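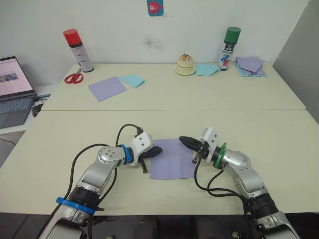

Tamunoemi Isah

Caring for a white worktop

Wipe the surface daily with a damp microfiber cloth and a drop of dish soap. Rinse with clean water and dry at once; soap film holds dust and turns gray.

Ink and marker: dab with rubbing alcohol on a cotton pad, 30 seconds at most, then rinse. Test under the overhang first.

Tea and coffee: mix 2 spoons of baking soda with 1 of water. Leave the paste on for 4 minutes. Do not scrub - the powder will dull a gloss finish.

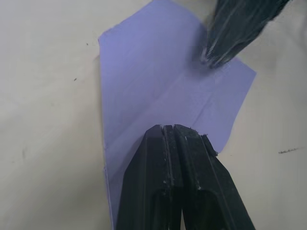 Glue: let it harden, then lift it with a plastic scraper held nearly flat. Residue comes off with warm vinegar.

Seams between two tables collect crumbs. Run a dry toothbrush along the joint before wiping, or the cloth will push the dirt further in. Bleach and steel wool are not suitable for any of the above.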